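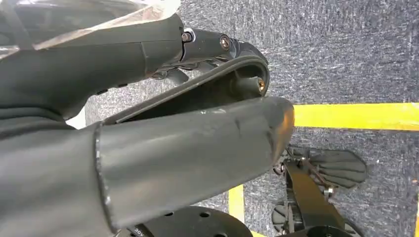 Cudine fan card and Gemmont desk box, reviewed together
Posted 3/25/25 by Etornam Ofori

I bought the card first. It is a novelty item for BLACKPINK fans, printed to look like an identity card, and it came from Cudine in a plain envelope with a folded packing slip. The box came later, when the card needed somewhere to live besides under my keyboard.

The card is white plastic with rounded corners. A small group photo sits in one corner, and the rest is text laid out the way an ID would have it. Most of it is in Chinese, so check with someone who reads it if you are buying for a gift and want to know exactly what it says.
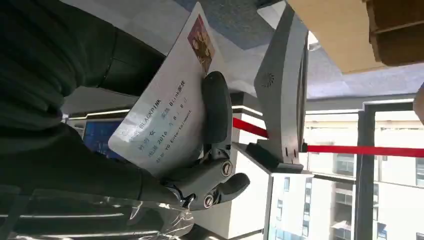
The surface is glossy. Under a ceiling light you have to tip it one way or the other to read the smaller lines, and the photo is small enough that the faces are hard to make out. The plastic also has some give. I would not keep it in a back pocket. The printing on mine has not rubbed off after 114 days, most of them spent on the desk.

What the card does well is the joke. The name line has the group, the family line has Blink, the date of birth is August 8, 2016, and the address is YG Entertainment. Whoever laid it out kept a straight face all the way down, and the spacing is neat.
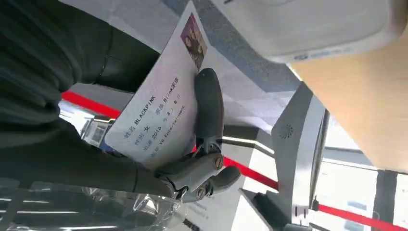

Delwyn Tawhiri, writing under my first post on the card, would have liked a bigger photo and one less line of text, and asked whether it fits a standard badge sleeve. Mine went into a Dilex sleeve with a little room at the sides. I took it out again because the sleeve doubled the glare.

Now the box. The Gemmont is an open tray in light wood, with one long slot down the left and smaller compartments on the right. It cost $27. There is no lid, and dust gets in. The long slot takes pens and a short ruler. The small compartments are right for cards, clips and spare keys.

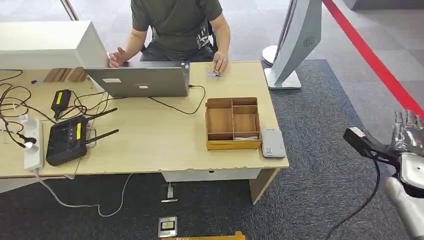

It takes up less of the desk than I expected, so it can stay out next to a laptop. It will not do anything for cables. If your desk is like most, with a router, a power strip and their cords all down one side, you need a separate fix for that. I looked at the Østergaard cable tray and decided it could wait until September.

One complaint about the box — the dividers have no finger notch, and a card lying flat at the bottom is awkward to pick up. I slide mine up the wall with a fingertip.

Card: buy it if you know a fan. Box: buy it if your small things are small and flat. Shipping on the two orders was separate.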